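Clastetti Rigid Cutting Mat, Dark Grid

Item 440. Page updated 2023-04-28.

Most cutting mats are sold with a word like "professional" on the sleeve and a list of crafts nobody does on one mat. We stock the Clastetti because it stays flat. The maker also says it heals itself. We have our doubts. Any mat will close up after a light pass with a fresh blade, and no mat we've sold forgives a dull blade and a heavy hand.

The surface is nearly black with thin white lines. Dark mats are easier on the eyes under a bench lamp, though pencil marks vanish on them, so buy a light one if you work in pencil. 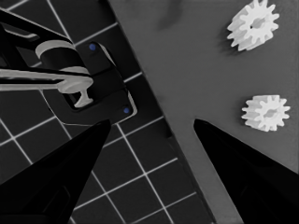

White grid lines on a dark ground.

Treat the grid as a guide for squaring up paper and card. For anything that has to fit, use a steel rule. The sleeve calls the printing "precision." It gives no tolerance, and Varkberg, who import the mats, couldn't give us one either when we asked in March.

Size and care

Thickness: 3 mm
Weight: 20 ounces
Safe up to 40 °C, according to the maker
Wipe with a damp cloth, no solvents
Store flat — a mat left leaning against a wall will bow, whatever the sleeve says

Small white parts are easy enough to find on a plain gray bench, so model makers may want to keep some bare surface free next to the mat and do their sorting there.

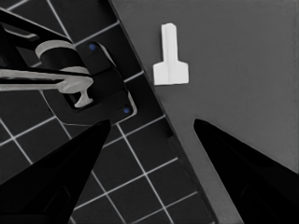 Small white T-shaped piece on plain gray.

Will it take a rotary cutter? Yes, with a sharp wheel. Circle cutters are another matter. The center pin leaves a hole that never fully closes, and we won't replace a mat for that. Put scrap card under the pin.

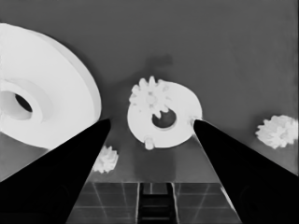
Two white discs, one large and one smaller.

Buyers at our Ulville store often ask how this compares with the Aoun mat. The Aoun is softer and quieter under the knife, and it curls sooner. If you cut once a month, get whichever is cheaper. The claims on both sleeves are much the same.

Returns accepted on uncut mats only.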